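Loncombe Kitchen Scale – User Guide

Section 4: Weighing Fruit and Vegetables

Read Section 3 (First Use) before you start. The scale must be level and the batteries must be fitted.

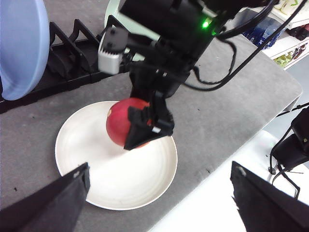 4.1 Weighing a single item on a plate

1. Set the scale on a firm, flat surface. Do not use it on a towel, a cutting board or a folded cloth.
2. Press ON. Wait until the display shows 0 g.
3. Put the empty plate on the platform. Keep it centered and make sure it does not touch the wall or anything else on the counter.
4. Press TARE. The display returns to 0 g.
5. Place the item on the plate and take your hand away.
6. Wait for the small circle at the left of the display to stop blinking, then read the weight.

Note: If you lift the plate off after pressing TARE, the display shows a minus sign and the weight of the plate. This is normal. Put the plate back to return to 0 g.

4.2 Weighing several items one after another

1. Follow steps 1 to 6 above for the first item.
2. Leave the first item in place and press TARE again.
3. Add the next item and read its weight.
4. Repeat as needed. To see the total weight of everything added, hold TARE for 2 seconds.

The total does not include the plate or bowl you started with. It is cleared when the scale turns off.

4.3 Prepared weight

Many recipes give the weight of fruit after peeling and coring. To find it without moving the fruit to a second dish:

1. Weigh the whole fruit and press HOLD. The reading is stored – for example, 273 g.
2. Remove the fruit, prepare it, and put only the part you will use back on the plate.
3. Press HOLD again. The display switches between the first weight and the new one.

Press HOLD a third time to clear both readings.

4.4 Changing units

Press UNIT to move between grams, ounces, and pounds and ounces. The scale remembers the last unit used, even after the batteries are changed. You can change units with food on the platform.

4.5 If the reading drifts

Small changes in the last digit are usually caused by moving air. Turn off any fan nearby and close the window. If the reading still drifts:

– Check that all the feet touch the counter.
– Let the scale stand in the room for 22 minutes if it has been stored somewhere cold.
– Wipe the platform and the gap under it with a dry cloth.
– Replace both batteries together.

CAUTION: Do not place pans or bowls hotter than 70 °C on the platform. Heat can damage the sensor and will void the warranty.

CAUTION: Do not drop heavy produce such as squash or melons onto the scale. Set it down with both hands.

4.6 Cleaning after use

Fruit juice is acidic and will mark the platform if left overnight. Wipe it off with a damp cloth and a little dish soap, then dry. Do not put the scale under running water. The platform lifts off and may be washed by hand.

Continue to Section 5 for liquids.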